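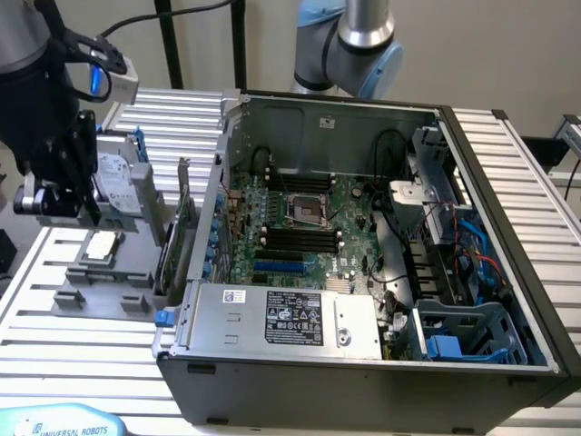 What did this project set out to learn?

It set out to learn how many of the theses deposited in a departmental repository can still be opened, cited and found by a reader who has no connection to the department, and what prevents access to the remainder.

Project report submitted by Cúc Hoàng
Supervisor: Saodah Majimbun

Background

The Kuvstead repository holds the graduate theses of the department, together with a smaller number of technical reports and datasets. Deposit has been mandatory for master's students for several years, and the department's stated policy is that all deposited theses are open to the public unless an embargo has been granted. Until this project, no one had checked whether the policy matched what an outside reader would find.

The question matters to students in particular. A thesis is often the only published record of a student's research, and applicants to doctoral programs are commonly asked to supply a link to it. If the link fails, or leads to a record without a file, the work is in practice unavailable.

Scope and sources

The repository listed 909 thesis records when the export was made in March. Reading every record by hand was not possible within one semester, and a random sample of 200 was drawn. The sample was taken from the full list without regard to year or subject area. Technical reports and datasets were left out.

Two sources were used. The first was the metadata export from the repository software, Prukach. The second was Plastden, the library's public search system, which harvests Kuvstead records overnight and is the route most outside readers are expected to take.

Method

Each record in the sample was opened from a computer outside the campus network and without signing in. For each one, 3 points were noted: whether the full text could be downloaded, whether the license was stated on the record page, and whether a title search in Plastden returned the record on the first page of results.

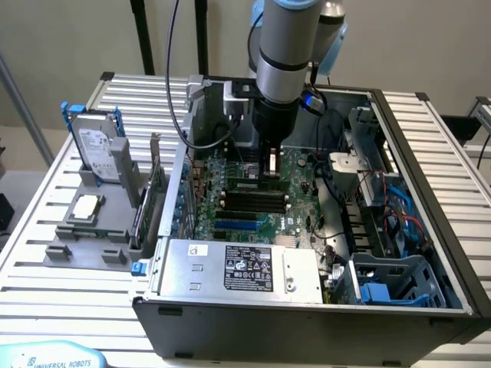
Records that failed on any point were opened a second time on the following Wednesday, so that short outages would not be mistaken for lasting faults. Only failures that appeared on both occasions were kept in the results. Where a file was under embargo, the end date was compared with the date of the check.

The record sheet was tested on a small set of theses before the main sample was begun. The test led to one change. The license column had first allowed only "present" or "absent," and a third value was added for records in which the license named on the page differed from the one printed in the thesis itself.

Findings

Nearly all of the sampled theses could be downloaded. Among those that could not, the most frequent cause was an embargo that had expired but had never been lifted. Prukach stores the embargo date as a note and does not act on it; a member of staff must release the file. There is at present no list that would tell staff which files are due.

License information was weaker. Many older records carried no license statement, although the thesis file contained one. The deposit form used in those years did not ask for it, and the information was not added when the form was revised. In 2 cases the page and the file named different licenses, and a reader would have no means of knowing which applied.

Search results depended strongly on the title. Theses with titles in Vietnamese were harder to find when the search was typed without diacritics – a search for "Than" did not return a thesis on the Thân collection, for example, while a search for "Thân" placed it first. The record itself was complete and correct. The fault lies in how Plastden builds its index.

Limitations

The sample describes one department and one repository. It was checked by a single person, and the judgment of whether a license was "stated" was not tested against a second reader. The project also did not examine whether the files meet accessibility standards for screen readers. The supervisor has suggested this as a separate project.

Recommendations

The department should ask the library for a monthly report of embargoes that have reached their end date, and should name one staff position responsible for releasing the files.

License statements should be copied from the thesis file to the record page, beginning with the oldest records. The 2 conflicting records should be referred to their authors before any change is made.

The Plastden index should treat letters with and without diacritics as equal for searching, while keeping the correct form on display. This request has been drafted and is attached as Appendix B. The record sheet and the sampling list are in Appendix A.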